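白色大理石纹的桌面,用久了到底后不后悔?(顺便求救记号笔印)

版块:家居杂谈 > 桌子柜子
发帖:南窗晒豆子
发表于 2020年9月12日

想换桌面想了一个夏天了,越看越晕,来论坛问问用过的人。

我家现在有一张白色大理石纹的桌子,当工作台用,平时在上面画图、裁纸、拆快递、粘东西,什么都干。花纹是那种灰的棕的混在一起,有的地方是长条纹,有的地方是一片碎点子。刚搬回来那会儿我特别喜欢,觉得一屋子都亮了,拍什么都好看,朋友圈晒了好几轮。

用到现在,心情比较复杂。先说优点:亮!真的亮,我那个房间朝向不太好,下午就暗下来,白桌面能把灯光托起来,晚上做手工眼睛舒服一点(也有人跟我讲白的反光更累眼睛,这个一会儿欢迎来吵)。再一个,小东西掉在上面好找,深色的一眼就看见了。

缺点嘛,第一,花纹里带棕色,我永远分不清哪块是花纹哪块是茶渍。我擦过一块印子擦到手酸,换了抹布换了清洁剂,最后蹲下来对着光看,是印在里面的花纹。第二,记号笔。我画线用记号笔,笔帽没扣紧或者纸太薄透过去了,桌上就留一道。黑的能擦掉大半,绿的最麻烦,擦完剩一层淡淡的影子,斜着看特别明显。

现在纠结的是:继续用这张,贴一层膜;还是干脆换一块新桌面。去 Dinberg 看了一圈,Feden 那款石纹板我挺心动,标价1367,不含桌腿。店员说花纹可以挑,每一块都不一样,可是我站在那里翻了半天,觉得哪块都有点怪,要么条纹太多像斑马,要么碎点太密像撒了胡椒。

所以问大家几个事:
白色石纹的,用了几年的朋友,现在还喜欢吗?
条纹的好还是碎点的好?
记号笔印子有没有办法?
贴膜会不会起泡?

先谢谢了,我泡杯茶等着(会垫杯垫的)。

————————

回复:阿柴不吃胡萝卜

占个前排。我家餐桌就是白底灰纹,用了好几年,还喜欢。不过我家是餐桌,跟你工作台不是一个用法。餐桌每天吃完饭都得擦,擦着擦着就没有陈年印子。工作台一般人做完活把东西往边上一推就走了,下次来再推回去,推来推去桌子就没真正擦过。别问我怎么知道,我老公的桌子就这样,我看一次气一次。

记号笔印我用酒精棉片,轻轻按一会儿再擦,不要来回蹭,蹭开了变成一大片更难看。

————————

回复:第三只木榫

先问清楚材质再说别的。楼主你家那张是真石头还是印花的板?“大理石纹”这个词太宽了,真大理石、岩板、人造石、贴面板都能叫这个名字。真大理石你拿酸性的清洁剂去擦,擦完亮面就没了,留一块雾蒙蒙的,那才是真的救不回来。贴面板怕的是边上进水,进了水鼓起来,跟你擦什么没关系。

还有楼上说的酒精,我不太赞成张口就推荐。有的贴面表面那层很薄,酒精擦多了会发涩,摸上去跟旁边不一样。要试先在桌子背面或者角落试。

————————

回复:南窗晒豆子(楼主)

回木榫:我这张是二手收的,原主人也说不清楚,反正我一个人能抬得动一头,应该不是整块石头吧……敲起来声音闷闷的。我翻到桌子底下看过,背面糊着一层东西,看不出来。

酒精我试过一次,有用,但我手重,没敢再来。

————————

回复:第三只木榫

能抬动一头也不说明什么,薄石材下面贴蜂窝板的也不重。你滴一滴水在不显眼的地方,放一阵子再擦,真石头没做防护的话会有一块颜色变深,过会儿慢慢褪掉。印花板没反应。就用清水,别滴醋!网上有人教滴醋看冒不冒泡,冒泡了是知道答案了,桌子也伤了。

————————

回复:盐汽水加冰

我是后悔派,来给楼主泼点水。白色石纹桌面我用了不到一年就转手了。原因很简单,乱。底下的花纹本来就乱,再摆上剪刀尺子胶水纸片,整张桌子看上去永远没收拾过。我现在换成素的浅灰色,一点花纹没有,东西摆上面也显得整齐。

你要是拍照好看为主,那留着。你要是天天坐那儿干活,花纹看久了心烦。

————————

回复:糖炒栗子皮

楼上我不同意哎。我恰好觉得有花纹才不显乱!我之前用纯白的桌子,掉一根头发都看得见,橡皮屑、线头、面包渣,全都清清楚楚,一天要擦好几遍,擦得我快得强迫症了。后来换成带灰色碎点的,世界安静了。碎点子藏灰是真的藏灰,上午掉的渣子晚上才发现(好像也不是什么值得骄傲的事,哈哈)。

所以楼主,如果你不爱擦桌子,选碎点的。如果你爱干净,看见脏就要马上处理,选条纹的,条纹之间留白多,脏了看得见。

————————

回复:盐汽水加冰

藏灰这个算优点吗……灰还在那儿啊,你只是看不见。我宁愿看见。做手工的桌子,一张白纸铺上去,纸背面沾一层灰粉,再一翻面,画都花了。

————————

回复:糖炒栗子皮

所以我铺垫板呀。桌子是桌子,垫板是垫板,谁直接在桌面上画图啦。

————————

回复:夜里煮面

插一句垫板的事。我支持铺垫板,但别整张铺满。我以前买了一块特别大的透明软垫,把整张桌子盖住,商家说防水防烫防划,听着很美。结果是夏天手臂贴上去黏,垫子和桌面中间还会吸住,吸出一块一块的水印一样的形状,看着像地图。我一开始以为桌子坏了,掀起来一看啥事没有,盖回去又出来。我八月份把它卷起来塞床底了,到现在没拿出来过。

后来就买了块小的切割垫,画图裁纸的时候拿出来,用完立在墙边。桌面露着,好看也露着。

————————

回复:南窗晒豆子(楼主)

夜里煮面你说的那个地图我懂!!我妈家餐桌就有,我从小以为那是桌子的花纹……

小切割垫我有一块,可是老是不够大,裁到边上刀就出去了,桌上已经有几道细印子。好在白的地方划了不太显,我摸得出来看不出来。

————————

回复:灯下补袜子

说说光的问题吧,没人提。我做缝纫的,白桌面大灯一开,那个反光直接打到脸上,针脚都看不清。楼主说晚上眼睛舒服,我的体验是反过来的。尤其亮面的,灯泡在桌上有个倒影,你往左挪它也往左挪,躲不掉。

后来我把台灯从正前方挪到左边,低一点,照着手不照着桌子,好多了。如果换新桌面,我强烈建议选哑光的,花纹一样的话哑光的颜色会灰一点点,但看着踏实。

————————

回复:阿柴不吃胡萝卜

哑光的难擦呀!我妹家是哑光的,酱油滴上去一会儿,擦完有个边。亮面的抹布一过就没了。餐桌一定亮面,工作台可能真的哑光好,我没用过不乱说。

————————

回复:第三只木榫

哑光难擦这个要看做工,好的哑光面不吃色。Feden 那个系列我在 Dinberg 也摸过,样板的哑光面手指按上去会有印子,干手都有。我不喜欢。样板旁边那块亮面的倒是不错,就是楼上说的反光问题。1367不含腿,我觉得贵了,你再加两条像样的桌腿和运费,都可以找人定做了。

————————

回复:盐汽水加冰

定做的坑更多好吗。我定做过一次,图片上花纹特别淡雅,到家一道大粗纹从中间劈过去,跟闪电一样。找商家,人家说天然纹理随机发货,不退。

————————

回复:南窗晒豆子(楼主)

闪电!!我最怕这个。所以我才想去店里一块块挑。可是挑花眼了也是真的,店里灯又特别黄,看着都挺温柔,我怕搬回家一看惨白惨白的。

————————

回复:豆腐脑甜咸都行

颜色这个我有经验,讲讲我的土办法。去店里带一张普通的白打印纸,放在样板上比。店里灯黄,纸也会跟着变黄,如果样板比纸还黄,那它本身就偏暖,回家也是暖的。如果样板跟纸放一起显得发灰发蓝,回家白天看就会更冷。我当初选瓷砖就这么选的,没翻车。

另外一定要看斜面!平着放的样板跟你坐下来斜着看是两个东西。店里样板都竖着挂墙上,你拿下来放到腰那么高,退后一点,蹲一蹲,坐着的高度看。亮面的斜着看过去会发白,花纹都淡了,选的时候觉得花纹太重的,放平了可能刚刚好。

————————

回复:糖炒栗子皮

打印纸这招好!收藏了。

————————

回复:灯下补袜子

我也学到了,下次去挑窗帘也带张纸。

————————

回复:夜里煮面

回楼主记号笔的问题。我家试过的都列一下吧,顺序就是我试的顺序。

清水湿抹布:没用,白费力气。
洗洁精:淡了一点点,也可能是我的心理作用。
橡皮:对刚画上去的有点用,对老印子没用,还掉一桌渣。
白板笔涂在上面再擦:这个居然有用!用黑的白板笔把印子盖住,趁没干马上擦,底下的一起带走不少。
Briem 那个橘子味的去污膏:有用,味道冲,要开窗。我买的是500克的大罐,用到现在还剩一大半,小罐就够了。

牙膏我没试,听说里面有磨的东西,亮面的会磨花。

————————

回复:第三只木榫

牙膏千万别。白板笔这个原理上说得通,溶剂把老墨重新溶开了。但注意楼主的桌子有棕色花纹,有些便宜的印花板花纹那层也怕溶剂,擦多了花纹跟着淡。还是那句话,角落试。

去污膏也是,膏状的多少带点颗粒,力气放小。

————————

回复:盐汽水加冰

木榫你每一条都让人家试角落,人家桌子总共就四个角哈哈哈哈

————————

回复:第三只木榫

那就试背面。

————————

回复:纸箱收藏家

绿色记号笔真的是最难搞的,同意楼主。我家孩子爱用 Hornico 那套彩色的,红的黄的擦擦就掉,绿的和紫的留影子。我后来给他定规矩,记号笔不用的时候一律横着放进笔盘,不许躺在桌上。桌子稍微有点不平,笔就会自己滚,滚到边上掉下去,笔头朝下戳在地板上,地板也是浅色的,我就又多了一块要擦的地方。

有笔夹的那种不会滚,买笔的时候可以留意。圆杆没夹的最爱滚。

————————

回复:南窗晒豆子(楼主)

笔盘我也有,就是总在够不着的那一头……用完顺手就往桌边一放,跟橡皮啊小块块啊堆在一起。坏习惯,我改。

————————

回复:纸箱收藏家

笔盘要放在惯用手那边,而且要浅。深的笔筒我家没人往里插,浅盘随手一丢就进去了。我用的是装点心的扁盒子,不花钱。

————————

回复:豆腐脑甜咸都行

说到贴膜,我贴过,楼主问会不会起泡,会。不过起泡不一定是膜的错,一般是桌面没擦干净,有一粒灰就有一个泡。我那次是从中间往两边赶,赶得很认真,边上还是翘了,因为桌沿是圆角,膜包不住。最后沿着桌边内侧裁了一圈,留一条小窄边不贴,反而一直没翘过。

膜的问题是时间长了发黄。白桌子贴膜,黄了特别明显,揭下来一对比,吓一跳。我贴的那张撑了212天,我记账的时候顺手写了日期所以知道,揭的那天我就决定不贴了。

————————

回复:糖炒栗子皮

212天,这也太具体了,佩服记账的人。

————————

回复:豆腐脑甜咸都行

不记账我都不知道自己花了多少钱在这些乱七八糟的膜上……贴了2次,第二次贴完没多久就又买了别的牌子想换,后来忍住了。

————————

回复:阿柴不吃胡萝卜

我觉得楼主先发张图吧,大家隔空讲半天,花纹啥样都不知道。你说长条纹和碎点都有,我脑子里拼不出来。

————————

回复:灯下补袜子

对,上图上图。顺便看看你说的那个分不清是渍还是纹的地方。

————————

回复:南窗晒豆子(楼主)

来了来了,桌面花纹看这张。 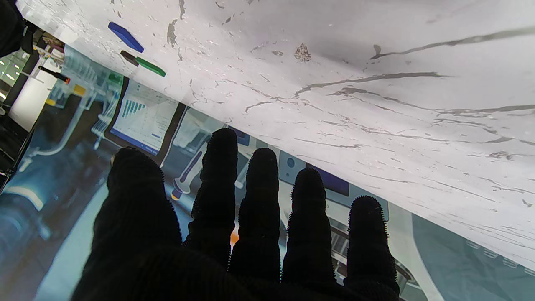

白底石纹桌面,右边长条纹,左边碎点多,边上放着蓝色方块和绿色记号笔

有点偏亮,花纹会比我平时坐着看淡一些。碎点那一片里有一小块发棕的,就是让我纠结的那种东西,你们帮我看看像渍还是像纹?

————————

回复:阿柴不吃胡萝卜

哦!原来是这样的,比我想的好看。我以为一半一半像拼起来的,看着过渡还蛮自然。不用换吧?我投一票不换。

————————

回复:第三只木榫

光看图我不敢说那块棕的是什么。旁边的纹路里也带棕色,颜色上是搭的,说是花纹我信,说是茶渍我也信。你指甲横着轻轻刮一下,有凸起来的感觉就是沾上去的,平的再考虑别的。

材质从图上看不出来,别信网上看图断石头的人。

————————

回复:盐汽水加冰

看完图我还是觉得乱,对不起。右边那些长条我能接受,左边碎点我真的不行,眼睛没地方放。要是我就全换成条纹那种的。不过那块蓝的在上面好显眼啊,找东西确实方便,这条我认。

————————

回复:糖炒栗子皮

哈哈哈哈你看,我就喜欢左边!右边长条纹都朝着差不多的方向,看久了我会忍不住顺着它的方向摆东西,笔也跟着斜,本子也跟着斜。碎点没有方向,随便摆。

真的是各花入各眼。

————————

回复:纸箱收藏家

我只看见那支绿笔。笔帽是扣着的,表扬一下。

深棕色的帽子配绿笔杆,要是我家孩子肯定以为帽子扣错了,他那套每支都得同色才肯收。

————————

回复:南窗晒豆子(楼主)

收到表扬!

————————

回复:灯下补袜子

右上那一角有点泛紫灰,这个是灯的关系还是桌面本来的颜色呀?我问这个是因为我家原来那张,白天看雪白,一开灯就泛紫,跟暖色的墙放一起特别别扭。

————————

回复:南窗晒豆子(楼主)

回补袜子:肉眼看没这么紫,但确实偏冷。我去 Dinberg 的时候就是觉得家里这张冷,才看中 Feden 那个黄一点的。现在想想也可能只是他们店灯黄,我要带打印纸再去一趟。

————————

回复:豆腐脑甜咸都行

带纸!带纸!还有别在很饿的时候去挑,我饿着的时候什么都想赶紧定下来。

————————

回复:夜里煮面

看完图我的意见是:桌子留着,钱省下来。1367能买一盏好台灯加一块大切割垫,还能剩点。你的问题里面一半是灯,一半是没地方放笔,换了新桌面这两样还是在。记号笔影子用白板笔那招试试(先试背面,替木榫说了)。

————————

回复:第三只木榫

谢谢。

————————

回复:盐汽水加冰

我跟夜里煮面意见不一样。桌子每天都要看的,不喜欢了就换,没必要等它坏。我当初要是早点换掉,少烦大半年。二手出掉又不亏,你收来也是二手价。

只有一点,新的到家之前旧的别先卖。我就是先卖了,中间在地板上干了好些天的活,腰现在还记得。

————————

回复:糖炒栗子皮

在地板上干活那段展开讲讲?

————————

回复:盐汽水加冰

不讲,丢人。猫每天踩着我的图走过去。

————————

回复:阿柴不吃胡萝卜

楼主那个桌边有没有封好?我家那张别处都好好的,就是边上磕过一下,后来擦桌子的水老往那里渗,慢慢就不平了。如果要留着用,先把边检查一圈,比擦印子要紧。

————————

回复:南窗晒豆子(楼主)

好,今晚蹲下去看一圈。

刚才按木榫说的拿指甲刮了那块棕的,平的,一点凸起都没有。又按夜里煮面说的,找了支黑白板笔,在桌子背面试过了才去涂正面的绿印子。擦掉了一部分,影子还在,比之前淡。可能要再来几遍,先让它歇歇,我手也歇歇。

清水那个也滴了,放了一会儿擦掉,没看出颜色变深。那就不是没防护的真石头?

————————

回复:第三只木榫

可以先当它是印花板或者做过防护的,两种都一样,少用溶剂,别泡水。棕的那块刮着是平的,我偏向花纹,别再擦它了,越擦越像有事。

————————

回复:纸箱收藏家

建议给那块棕的拍张近的存手机里,下次再怀疑就翻出来对一对,大小没变就别管。我家瓷砖上有一块我也是这么管住自己的。

————————

回复:南窗晒豆子(楼主)

这个办法好,已经拍了。

换不换桌面我再想想,两派我都听进去了,现在更纠结了怎么办。打算先把笔盘挪到右手边,台灯挪到左边低一点,用一阵子看看。Dinberg 那边我还是会带着打印纸再去一次的,万一那块黄一点的真的很好看呢!

————————

回复:夜里煮面

我就知道你还是会去。

————————

回复:灯下补袜子

去了回来说一声哑光那块手印重不重,我也想换来着。

————————

回复:豆腐脑甜咸都行

同求。帮我也看一眼他们有没有窄一点的尺寸,能塞进阳台的那种,我家那张贴膜的受害者也差不多该退休了。

————————

回复:南窗晒豆子(楼主)

行,都记下了,尺寸我带卷尺去量,回来在楼里更新。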